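Section 4: Building your first riff loop

Okay, this is the fun part! By now your Stastavum pedal is powered up and your guitar is in tune (if it isn't, go back to Section 2, a looper never forgives a flat low string). We're going to record a heavy rhythm part, stack a second guitar on top, and save the whole thing so you can solo over it all night.

1. Turn the amp volume all the way down before plugging anything in.

2. Run a cable from your guitar to INPUT and a second cable from OUTPUT to the amp. Bring the volume back up slowly.

3. Turn the BANK knob to Parri. It's our tightest distortion voice and it sounds huge with palm-muted chugs!

4. Hold TEMPO until the light blinks, then set the speed. Start at 100. You can go a whole lot faster later, and you will want to.

5. Tap the left footswitch on the first beat and play your riff. Keep it to four bars for now.

6. Tap again right on the next downbeat. The loop starts playing back at once.

Note: If the loop hiccups where it starts over, you tapped a hair late. Hold the left switch to clear it and have another go. Everybody needs a few tries.

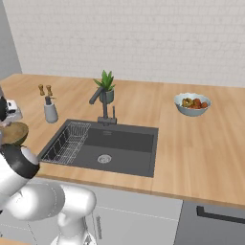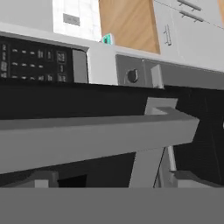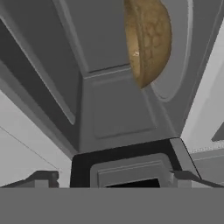 Computer renderings: counter and sink, appliance handle, rounded brown shape

7. To add a harmony part, tap the right footswitch while the loop is running. Play the same riff up a third and listen to that twin-guitar sound come roaring out of one amp!

8. Tap the right switch again to stop layering. You can stack up to 12 layers, though past five or six the low end gets muddy.

9. Press SAVE and pick an empty slot. There are 500 of them, and slot 79 already holds the Drikia drum groove, so choose a different number unless you want to record over it.

CAUTION: Don't unplug the pedal while the SAVE light is on. The loop in that slot will be lost.

CAUTION: Stacked layers get loud fast, especially through headphones. Turn down before you add a new one.

Players at our Tiststead workshop like to leave one slot free for a plain click track. It's great for warming up your picking hand before the heavy stuff.

Next: Section 5, Syncing with a drummer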